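Cat throws up breakfast since we switched food - keep going or go back?
Posted in Cats > Feeding and Diet
243 views

Hi all, first post here so be gentle! I have a nine-year-old indoor tabby who has eaten the same Zorkthorpe chicken kibble her whole life. In February our store stopped carrying it, so I picked up a bag of Sinik salmon instead and just filled the bowl with it (I know, I know, I've since read that you're supposed to mix them). She loved it. She inhaled it. And then about half the mornings that week she brought it all back up, looking like it had barely been chewed.

I went back to the last of the old bag and she was fine. Now that's nearly gone and I'm on day three of a second try, mixing a spoonful of the new stuff in. One throw-up so far, this morning, right after breakfast. She's playing, drinking, using the box like normal, and yelling at me for more food five minutes later.

Breakfast is the only meal where this happens. She gets fed at the same time as I make my own, in the kitchen, and she eats like somebody's going to take it from her. 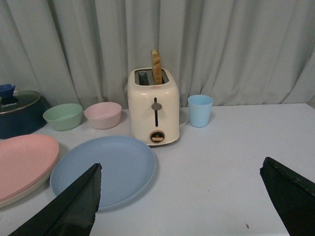
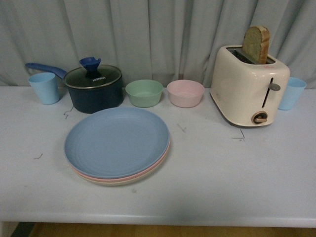
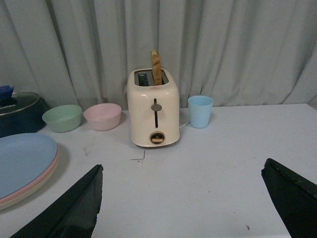
OuazzaniCats
Okay so mine did the same thing, and the vet told me she was eating too fast on an empty stomach. What worked for us was splitting breakfast in two - half when I get up, the other half when I leave for work. Also slow the switch way down. The sheet my vet gave me said to take 7 days at the very least, and 10 for an older cat, and I went even slower than that with no regrets. Start with mostly old food and only bump up the new when she's kept everything down for a couple of days. If your old bag is going to run out, check online before you're scraping the bottom, because you really don't want to be forced into another overnight change. A flat plate is better than a deep bowl too, she can't get such big mouthfuls.

I'd still call your vet, at her age. If she stops eating, gets sleepy or hides, or there's blood, don't wait on it.

metex_300
salmon is the problem, get chicken. my cat cant do fish at all

OuazzaniCats
Could be! But I wouldn't change flavor and brand and schedule all in the same week or you'll never know which one did it. Write down what she ate and when she threw up, your vet will ask.

Edited Tue 9 April to fix the feeding split, I had it backwards.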